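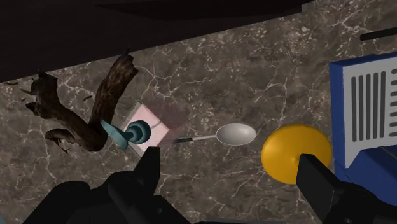
What do visitors see on an open day at the Ploteck laboratory? Most of the visit is spent watching robot arms practise everyday handling tasks, first on a computer and then on a workbench.

Visits > Reports > Ploteck Open Day, Dirnbridge

The laboratory at Dirnbridge opened its doors to the public on August 17, 2024, and received more than 209 visitors in groups of 14. The party from our association was met by Yurani Usuga, head of the simulation section, and stayed until the building closed.

The first demonstration took place in the screen room. Ms Usuga presented a rendered marble worktop on which a spoon lay between the open fingers of a gripper, with a piece of driftwood, a teal pacifier and a yellow-orange disc nearby. She explained that unrelated objects are mixed on purpose, and that the stone and the lighting are changed from one run to the next. A veined surface is considered harder than a plain one. Each task is attempted 516 times before the section reports a result.

Pankaj Joshi then led the group to the workshop, where two arms were sorting kitchen items into trays. Visitors were invited to move the items between attempts. One arm was stopped for several minutes while a cable was replaced, and Mr Joshi used the time to answer questions on safety and noise.

Groups wishing to attend in October should write to Fredy Bedoya at the Dirnbridge office. Places are limited to 40 for each session, and the workshop is reached by stairs only.

3 comments | 27 shares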